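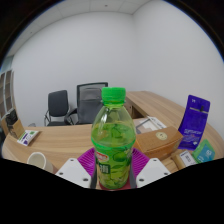
Cold brewing green tea at home - how long do you leave yours?

tavura_tess
Hello all, long time reader and finally brave enough to post! I started drinking bottled green tea at work last February, one with every lunch, and then a second one creeping in by midafternoon, and I've decided I'd like to learn to make my own. My first batch sat in the fridge overnight and came out so bitter my husband made a face I haven't seen since our honeymoon (bad oysters, long story). I used 2 tablespoons of leaves in a quart jar. Is that too much, or did I leave it too long?

MioHayashi
Welcome, Tess! Too much leaf, I'd say, and please don't be discouraged. I use half that and pull the leaves after 7 hours. My mother never measured a thing and hers was always lovely, but she had been doing it all her life, so I wouldn't start there. What kind of leaf is it? Some of the cheaper bags are mostly dust, and dust goes bitter no matter how kind you are to it.

kettle_and_cat
I'm going to disagree with Mio a little, with love. Cold water hardly pulls out any bitterness at all, so I doubt the overnight part or the amount did it. Tess, did you start it with hot water and then chill it? A lot of people do, and that first hot pour is where the trouble comes from.

tavura_tess
Oh dear, yes I did. Boiling, right out of the kettle. I thought it would wake the leaves up.
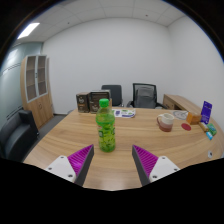

And I should say that what I'm really after is that soft, slightly sweet taste you get from the store ones, only with less sugar, and ideally something I can carry in to work without it turning brown by noon. Is that asking a lot?

MioHayashi
Boiling! Well, there we are, and Kettle wins this one. I still think it was too much leaf though.

old_porch_dan
The browning is mostly air, in my experience. Fill the bottle right up to the neck and keep it cold. I've heard a squeeze of lemon helps too, but then it tastes like lemon, and my wife says I've ruined it.

kettle_and_cat
Lemon in green tea is perfectly fine, Dan, tell her I said so. Tess, if you must start warm, let the kettle cool down to 70 Celsius first, then top it up with ice.

tavura_tess
Thank you, every one of you. Fresh jar going in tonight, cold water and one tablespoon. I'll come back and report, oysters or no oysters.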